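Voltora: Night Shift DLC Review

The first paid add-on for Voltora came out on 12th December on PC and both current consoles. I played it on PC, mostly with a controller, and finished the new campaign in 21 hours. You need the base game and a save that is past the dam mission. If you don't have one, the DLC gives you a ready-made character, but that character starts with poor gear and I wouldn't use it.

Night Shift adds one map, Skuvden, a mining town that loses power every evening. During the day you repair lines and trade with the shops. At night you defend the substations. The day part is the better half. The trading has been reworked, prices now move with what you sell, and there is finally a "sell all junk" button. The night part is wave defense and it gets repetitive after the fourth substation. Enemy types are mostly from the base game with new colors.

There are two new weapons worth having. The Vieira rifle costs 893 scrap and is good from the moment you get it. The arc launcher costs 1343 and takes up two slots, and I sold mine back. The third weapon, a shock baton, is a reskin.

Performance is fine. I got a steady frame rate on high settings, with a drop whenever the lights come back on across the whole town. Loading into Skuvden from the world map takes longer than it should. I had one crash, during an autosave, and lost about 200 scrap. Co-op worked well over two evenings with Joelle Nassar, who reviewed the base game for this site. Her quest progress saved to her own file this time, so that old complaint is fixed.

Story is short. You work for the Fustover company again, and the ending can be guessed from the second mission. The voice acting is decent.

The home base editor is the part I used most and the part that needs more work. You get a bunkhouse with four rooms, snap placement is much improved, and furniture can be rotated freely. Wall coverings are still limited to plain paint, brick and two kinds of stripes. I would like some proper busy wallpaper, like the pink one with butterflies and moths in the photo at the bottom, or at least a line-drawn flower and bird print for the floors. Player-made patterns are planned for April.

Score: 7 out of 10. Buy it if you liked the trading in the base game.

Review by Fadi Masri 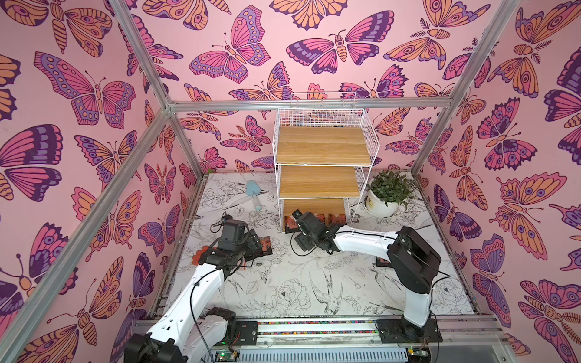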